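Hi Clodagh,

You asked for something short on how the January open day at Garnosow went, so I'll stick to that and leave the spending for the next report.

We had 55 people through the lab, which is 12 more than signed up. Roman Baran did the talking and I ran the Litar demo — the one with the marked blocks and the tray, which your money from the Conneely fund mostly paid for. We ran it in 3 sessions, and the first started late because I'd left the good laptop in Nelodbridge. Sorry! The kids pushed right up to the front and stayed there.
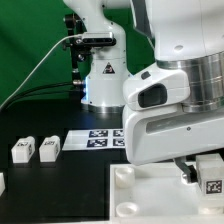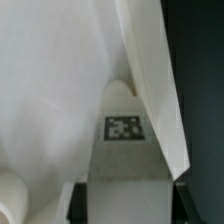 White blocks with printed markers, from close in and from farther back.
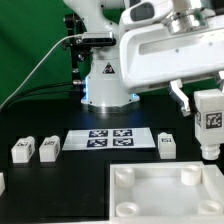 The question we got most: could a small workshop really run something like this? Small shops can, if the job repeats and one person on staff is willing to learn the setup. It still takes us around 2 hours to get everything ready after a move, and I'd like that to come down before we take the demo anywhere else.

Two local firms left their details and Roman is calling them back. One makes door hardware and wants to send us some parts to try — I said yes, hope that's okay with you. We also need better signs, as people kept ending up in the print room.

Next up is the teachers' visit. I'll send you the plan once Roman has the room booked.

Garnosow Open Lab | Contact us | Back to top
3 comments · 12 shares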